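Clidow Annexe - Ground Floor Room Inspection

Checklist and comments
Date of walk-round: 11 January 2026
Previous walk-round: November
Rooms covered: Room 4, corridor outside Room 4, store cupboard
Marks used: OK / Attend / Not checked

The walk-round was done on a Sunday so that the corridor could be checked with the lights off and the fire doors shut. Items marked Attend go on the Brusgate works list. Items marked Not checked are carried over to the next walk-round and should be done first.

Section A - Way in and way out

A1. Door to Room 4 opens fully and closes on its own. OK
Comment: Closer was adjusted after November. It now shuts without slamming.

A2. Door glass clean and not papered over. Attend
Comment: Old timetable still taped to the inside of the glass. Take it down and clean off the tape marks.

A3. Route from the far side of the room to the door kept clear. OK

A4. Corridor clear of stored items. Attend
Comment: A stack of folded chairs is against the wall by the cupboard. There is enough width to pass, but not for someone in a wheelchair if another person is coming the other way. Chairs to go back in the store cupboard.

A5. Emergency light in the corridor works on test. OK

A6. Fire exit sign lit and readable from the door of Room 4. OK

Section B - Floor, walls and windows

B1. Floor level, dry, no lifting edges. Attend
Comment: One floor tile by the radiator has a raised corner. Same tile as last time. It was glued down and has come up again, so it needs replacing. Taped over for now.

B2. Skirting sound. OK

B3. Walls free of loose fixings. OK
Comment: Two old screws by the light switch have been taken out and the holes filled. Paint still to do, not a safety matter.

B4. Window catches work and restrictors are in place. OK

B5. Blind cords tied back. Attend
Comment: Left-hand cord hanging loose. The cleat is there, it just isn't being used. Tied back during the inspection. Please put a line about it in the room notes.

B6. Radiator cover fixed at both ends. OK

Section C - Tables and work surfaces

C1. Large table stands steady and does not rock. OK
Comment: Leaned on at each corner in turn. The feet were levelled in November and have stayed level.

C2. Table top free of splits, splinters and sharp edges. OK
Comment: Ran a cloth along the edges and it did not catch. Corners are rounded, which is what we want where people walk past at hip height. The mottled finish hides crumbs and small bits, so go by touch as well as by eye when wiping down.

C3. Items on the table lie flat and are in good order. OK
Comment: The black-framed whiteboard was looked over for a cracked frame, lifting corners and rough spots. None found.

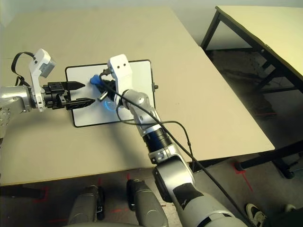 Room 4, large table with the whiteboard laid flat, item C3.

C4. Knob on the side of the whiteboard frame secure. OK
Comment: It stands out past the frame, so it is the part most likely to snag a sleeve or get knocked. Tried by hand and it is firm. Check again next time.

C5. Whiteboard not left hanging over the table edge. OK
Comment: It does not need to be square to the table, but all of it should be resting on the top.

C6. Board surface clean and fit to use. OK
Comment: Use a dry cloth first and the spray only if marks are left behind. Spray on the board, never on the table - it leaves the top slippery and people lean on it.

C7. Cloths put away after use. Attend
Comment: Several used cloths were at the bottom of the cupboard in a carrier bag, still damp. They need washing or throwing out. Clean cloths on the top shelf, used ones in the lidded bin.

C8. Table can be moved safely if needed. Not checked
Comment: It takes two people. Not tried this time with only one person on the walk-round. The label on the underside with the lifting note has faded and should be rewritten before anyone is asked to move it.

Section D - Electrical

D1. Sockets undamaged and firmly fixed. OK

D2. Plugs and leads free of cuts, tape and scorch marks. Attend
Comment: Lead on the desk lamp has tape round it near the plug. Lamp taken out of use and put on the top shelf of the cupboard with a note on it. Do not put it back until the lead has been changed.

D3. No lead running across a walkway. OK

D4. Extension leads not plugged into each other. OK

D5. Test labels in date. Attend
Comment: Label 105 is in date. Label 222 could not be read. Conneely did the last round of testing and should have the record. Ask them for a copy before booking a retest.

D6. Room lights all working. OK
Comment: The tube near the window takes a while to come on in the cold. Worth changing when someone is up there next.

Section E - Store cupboard

E1. Heavy items on lower shelves. OK

E2. Shelves fixed to the wall. OK
Comment: Brackets checked with a hand on each upright. No movement.

E3. Cleaning products in their own bottles, with labels. Attend
Comment: One spray bottle has no label at all. Smells like the Lorkine surface cleaner but that is not good enough. Emptied and binned. New bottles to be kept in the box they come in.

E4. Step stool in good condition. OK
Comment: Rubber feet all present. One is worn and will need replacing this year.

E5. Cupboard locks and the key is on its hook. OK

Section F - First aid and notices

F1. First aid box present and sealed. Attend
Comment: Seal broken. Plasters low, no small dressings left. Refill and fit a new seal.

F2. Accident book present, with blank pages. OK

F3. Fire action notice up to date. Attend
Comment: It gives the old assembly point at the front gate. The assembly point is now the Brusgate side of the car park. This one should not wait for the works list. A handwritten correction has been put on the notice, and a printed one is to follow.

F4. Room notes folder on its shelf. OK

To do before the next walk-round

Replace floor tile by radiator (B1)
Move chairs out of corridor (A4)
Clear door glass (A2)
Rewrite lifting label under large table, then check C8
Sort cloths and lidded bin (C7)
Change lamp lead or dispose of lamp (D2)
Get test record from Conneely (D5)
Refill first aid box (F1)
Print new fire action notice (F3)

Copy to the room notes folder and to the Clidow office. If an item is put right before the next walk-round, write the date beside it on the folder copy and leave the original comment readable.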